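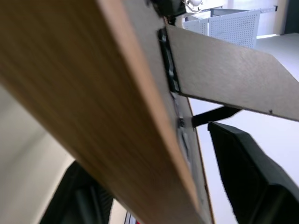 Wrist camera view, with the wooden board between the two gripper fingers.

Shakya board handling set – planning notes

Hello, and thank you for stopping by! We put this set together at our Punville shop while working out what to buy for the Jimlow line, and it grew into something we thought other small shops might like to have (budgets being what they are).

Contents: 1397 stills in 24 folders, plus costs.csv with prices as quoted to us on June 3, 2021. The spare finger line is $2469 and covers 14 pairs, shipping included. Please get your own quotes before ordering – ours ran out in July.

To load the cost sheet, open it in Mimix or any spreadsheet program.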